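Vanari Shared Kitchen Refit
Progress report, October
Prepared for the Destora fund by Darmawan Simanjuntak

1. Work completed

The old counter units were removed and the wall behind them was patched and painted. Three new tables were delivered by Carik and assembled on site. One arrived with a bent leg bracket; Carik replaced the part at no charge. All tables have been leveled.

The sink drain was rerouted under the window. The plumber's sign-off is attached as Appendix B.

2. Spending

The grant for this phase is $3000. The table order came in under the quoted price, and $430 remains unspent. We request approval to move this amount to the shelving line. No other transfers are planned.

3. Table surfaces

White tops were chosen over the darker option in the first plan so that spills and crumbs are easy to see during wipe-down. The finish is matte and has no printed pattern. Users have been asked to wipe the tops after each meal and to return mugs to the rack by the sink. Compliance is uneven. Wilczyńska, who keeps the cleaning log, recorded five missed wipe-downs this month, all after the evening session.

A dark gray mug on one of the white tops, with a small dark speck on the surface near it:

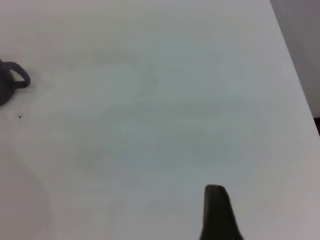 4. Open items

Shelving: measured, not ordered. Depends on the transfer requested in section 2.

Cleaning: the evening group will get its own line in the log starting next month.

Lighting: the fixture over the north table flickers. The electrician is booked for 4 p.m. on the day the shelving is delivered.

Appendix A: invoices
Appendix B: plumbing sign-off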